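Vinegar Season, or How I Spent My Winter

February 4, 2025

I know I promised a post on the trip to Flenville, and it's coming, but the cider vinegar finished last week and it's all I want to talk about. My apologies to everyone who reads this for the train stories (hi, Mom).

If you were here in December you'll remember I came home with far too many apples. The orchard at Plorine was clearing out its storage barn, and they were selling the bruised ones by the crate, and I have never been able to walk past a crate of anything. We ate pie until we couldn't look at pie. Then we ate applesauce. The rest went into two big jars with sugar and water and a dish towel over the top, and I told myself I'd be patient for once in my life.

I was not patient. I lifted those towels every single morning, and some evenings too — my grandmother would have slapped my hand away. She kept her jars in the cellar and visited them maybe once a month, and hers always came out sharp and clear and the color of weak tea. Mine smelled like nail polish for a while in the middle there, which I'm told is normal, and then one day they just smelled like vinegar. I did a small dance!

Bottles up high are a habit I got from her as well. She believed anything you didn't reach for every day belonged over your head.
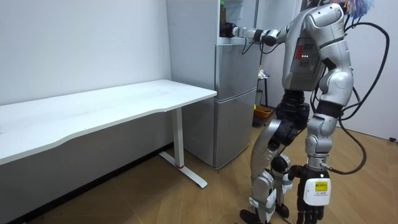 What I'm doing with all of it

Salad dressing, mostly. Three spoons of oil to one of vinegar, a little mustard, a little honey, and shake it hard in an old jam jar. I've also been putting a splash in bean soup right at the end, and I can't believe I went this long without it. The soup wakes right up. My neighbor got a bottle, my sister got a bottle, and the man who fixed our gutters got a bottle whether he wanted one or not.

I tried pickled onions too. The first batch was so sour that it made my ears ring, so I cut the vinegar with water the second time and added a pinch more sugar, and those were gone in six days. We had them on eggs, on toast, on cold potatoes straight from the bowl.

And then there's the cleaning, which my grandmother did with the cloudy stuff from the bottom of the jar. A cup of that in a bucket of warm water will take care of windows and most white surfaces, though please keep it off marble or any other stone you're fond of. Scuffs are another matter. Those want baking soda and a bit of elbow.
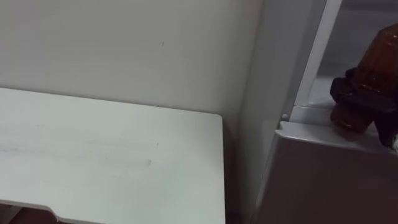 Tsz-kin Tu wrote in to say that I'm wasting the cloudy part on the floors, and that a few spoonfuls of it will start the next batch in half the time. I feel a little foolish, having poured so much of it down the drain, but there's still an inch left in the second jar and it's going straight into the pantry with a label on it. Now I just need more apples.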